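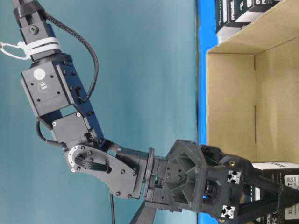 4.3 Slip during the carry phase

Of all the faults we logged, the one that taught us the most was also the dullest to watch. The arm closes on a small product box, lifts it, and heads for the open carton. Somewhere on the way, the box creeps a little between the fingers. Nothing falls. The policy carries on as if all is well, and the trouble only shows up at release, when the box lands at an angle or catches on the carton wall.

We ran 1,727 pick-and-place attempts with the Azimi controller, and 1,273 of them ended with the box flat inside the carton. We had expected most of the rest to be missed grasps, the classic failure in the Pumton baseline. They were mostly carry-phase slips, and we were delighted to find such a clear pattern hiding in what had looked like plain noise!

The cause lies in how the controller decides that a grasp is good. It reads motor current in the gripper as the fingers close, and once the current passes a threshold it marks the object as held. That check happens once. After that, the grip command stays fixed for the whole move, even as the wrist turns and the load on the fingers shifts. A smooth printed carton held near one end can pass the check easily and still rotate under its own weight a moment later.

Figure 2 shows a grasp from the wrist camera, the view the policy relies on during transport. The printing on the package turned out to be a great help to us. Large lettering and a label with straight edges give the image plenty of features to track, so a small rotation of the box between the fingers can be measured directly from the video.
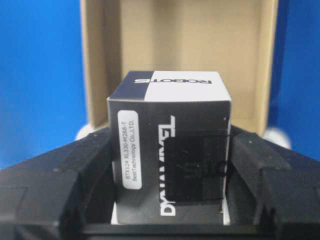
Figure 2. Wrist camera view of a boxed DYNAMIXEL unit held between the gripper fingers, with the open carton behind it.

Why not simply squeeze harder? Higher grip force cuts down on slip, but it also dents thin cardboard, and a dented box tends to stick to the fingers at release.

We tried two changes instead. The first repeats the current check throughout the move and raises the grip command in small steps when the reading drops. The second, which we call the Flakorora monitor, compares the angle of the held box in each wrist image with its angle at the moment of lift. If the two drift too far apart, the arm stops above the work surface, sets the box down and grasps it again.

The monitor is the one we are most excited about. It needs no new hardware and it catches slow rotation that the current reading misses entirely. Its weak spot is plain packaging. On blank cartons from the Wornance set there was little to track, and the monitor sometimes called a stop when the box had not moved at all. These false stops cost time but did no damage, and we left them in the results as they were.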